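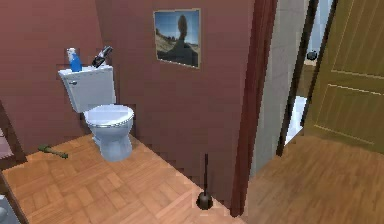 Two months with Fukel, a load testing tool for small teams

I'd been putting off load testing our booking app for ages, mostly because the last tool I tried wanted me to learn a whole new scripting language first. Then Emiliano Orozco on our backend team installed Fukel one afternoon and had a test going in 45 minutes, so I had no excuse left!

You write your scenarios in plain JavaScript, which I loved. Recording a session from the browser works too, although it grabs every font and tracking call along the way and you'll spend a while deleting junk (the filter list helps, once you find it under Advanced). Reports are easy to read, and I could send them straight to our product manager without a translation.

Now the grumbles. The free plan stops at 2 parallel scenarios. The Jenkins plugin crashed on me 4 times in October — always on the cleanup step, and always with the same useless error. Support answered the next morning with a workaround, and so far it's holding.

I used Werkberg before this and still think its charts are nicer, but it ate almost 8 GB of memory on my laptop and I don't miss the fan noise. We've signed up for the paid plan through spring.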